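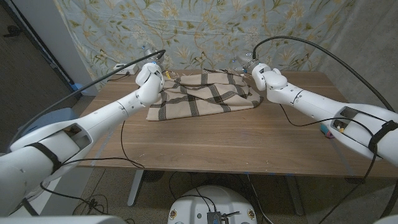

Is the Pollero kit worth the rest of the budget?

I'd put the remaining money into it, with one condition about the support contract that I get to further down.

Okay, the longer version. Progress report on the two-arm folding trial, September 21, 2026, from me to Aino Tikkanen at Travden, and Aino, please pass it along to whoever signs things over there. I know the last one ran long and had too many tables in it. No tables this time!

Quick reminder of where we left off. You gave us the money to find out if a small textile rental outfit like ours could buy a two-arm setup off the shelf and get it handling throws, napkins and table linens without hiring an engineer. We looked at two kits on paper, Pollero and Skukmont, and picked Pollero for the hands-on part, mostly on the strength of the hands. Skukmont sells a simple two-finger pinch as standard and charges extra for anything fancier. Pollero ships with curled-finger hands on both sides, and I liked how they closed on a hem in the sales demo. (I know, sales demos.)

Setup took me longer than the manual says it should. The arms were the easy part. The cabling is what ate the first week. Each arm has its own run of cable that has to loop up and back with enough slack to let the arm reach the far side of the table, and if you leave too much slack it hangs down and drags over the work. I've redone the right side more often than the left and I'm still not in love with it. The kit comes with black straps for this and they hold fine, but the manual shows them in a spot that pinches when the elbow bends, so ignore the manual on that one. I've written to Pollero about it and they said they'd fix the drawing.

The test piece for most of this period has been the tan throw with the dark windowpane check. I picked it on purpose. The big grid gives the software something to line up on, and the fringe gives it something to be bad at. Every run starts with the throw in a heap on the table, and the job is to find a corner, spread it, square it up and fold it into quarters.

We've done 493 runs so far with that one cloth. Of those, 400 ended with something I would call spread flat, and 119 went all the way to a fold I'd be willing to put on a shelf. I'd love to tell you the second number is higher. The drop-off is nearly always in the same place: the arms get the throw open, they pick up two corners, and then one of the corners is a fold with no corner in it. The hands close on it quite happily and the whole thing goes lopsided from there. Plain napkins are much better but I haven't run enough of them to give you a number I'd stand behind, so I'm leaving that for next time.

Fringe deserves its own paragraph. Loose threads catch between the fingers, not often, but when they do the hand opens and the cloth comes along with it. I trimmed the worst of the frayed bits and it helped a little. Pollero sells a smooth sleeve that goes over the fingers and I'd like to try a pair. It's a small item and I can cover it from the supplies line unless you object.

The table is staying. I had planned on a proper bench with a fixed height, and I priced one from Ingvarsson, but our wood-top table on the gray metal legs has been steady enough, and the arms reach the back edge without trouble. So the bench money is unspent. Total left in the equipment line is $3373, and that's what I'm asking to move.

What I want to do with it: Pollero offers an upgrade for the kit that covers the newer grasp software and a year of phone support. The software part I want badly. They let me try it for two days, and it was clearly pickier about corners, in a good way. It would hover over the cloth, go down, back off and try a different spot, where the old version would just grab. Slower, yes. I'll take slower.

The support part is where my condition comes in. The contract as written renews itself and the price for the second year isn't stated anywhere. I asked twice and got a friendly answer both times with no figure in it. I'd like Travden's okay to buy only if they put the renewal price in writing or strike the renewal. If they won't do either I'd rather buy the software alone and muddle through, since their email people have been pretty good so far.

Things I still owe you: the napkin runs, a second throw in a solid color (I suspect the grid is helping more than I gave it credit for), and a comparison of how long a fold takes us by hand. I keep putting off that last one because the person with the fastest hands here is also the busiest.

If I get a yes on moving the money in the next couple of weeks, I can have all three done for the November report. If it takes longer than that, I'll do the napkins on the old software and send you those on their own. Call me if anything in here is unclear, I'm at the shop most mornings.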